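# Lint, Straps and the Sorting Surface

The October intake at Dridura filled the back room to the window sills. The workshop takes in mixed textiles that resale shops cannot price: odd covers, padded pieces with missing hardware, cloth that has been rolled up with something else and forgotten. Steinar Østergaard, who runs the sorting floor, puts the month's total at about 600 pieces.

Mixed bundles are the slow part of the work. A single garment can be graded in seconds by feel and weight. A bundle has to be opened before it can be graded, and the fabrics inside often need different treatment. Cream cloth wrapped around black is a common pairing and a troublesome one. Dark fibers show on the pale side, pale lint shows on the dark side, and both have to be brushed before they go into separate bins.

Padded black panels collect the most lint along the lower edge and in the seams. Østergaard's rule is to leave the straps alone until the cloth is free. A strap pulled early tightens the folds around it, and the tension can travel into a seam that was sound.

"People reach for the strap first," he says. "It's the part that looks like a handle."
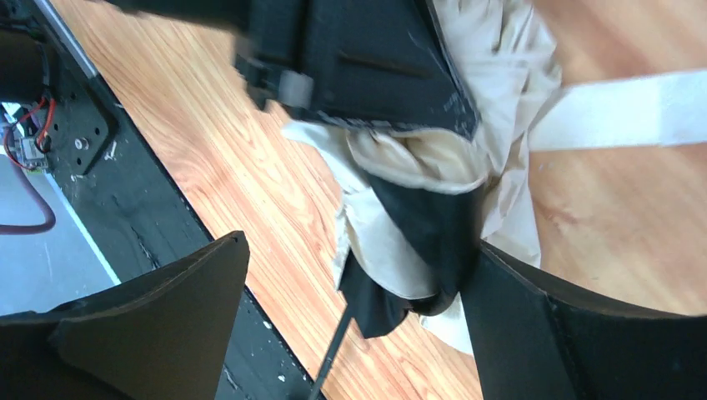
## Choosing the surface

Dridura has worked on bare concrete, on felt and on wood. Felt was dropped after one season; it held lint and passed it on to the next batch. Concrete was easy to sweep but snagged fine knits. The present choice is wood with a visible grain, wiped between batches.

Grain has one drawback. Streaked tan and orange tones hide cream thread, and short ends are easy to miss under glare. The sorters check the surface from a low angle before clearing it -- a habit borrowed from Matier, a furniture refinisher two doors down.

## Small bundles

Small wrapped bundles are handled one at a time. Pale, wrinkled material at one end and a dark wrap around the middle give little away about the contents, and tape at the tip usually means the wrapping was meant to stay put.
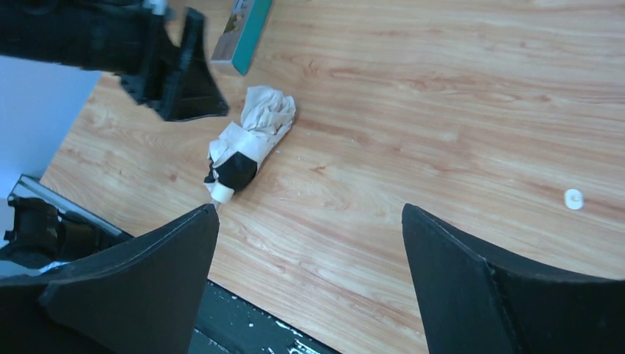 Tape is lifted at its loose end and drawn back low over itself, parallel to the wrap. Pulling straight up takes fibers with it. Paper or tissue goes to a separate bin even when it is clean, and black wrapping is rubbed between two fingers to tell cloth from plastic. If the answer is unclear, the piece waits in a tray marked Zosach, after the recycler that accepts mixed material.

The log for October lists 284 bundles opened and 3 set aside unopened. Østergaard would like a second brushing station before the winter intake, when padded items make up a larger share. The current brush, a stiff Fontana model with a replaceable head, is shared across both shifts and spends much of the day on the wrong side of the room.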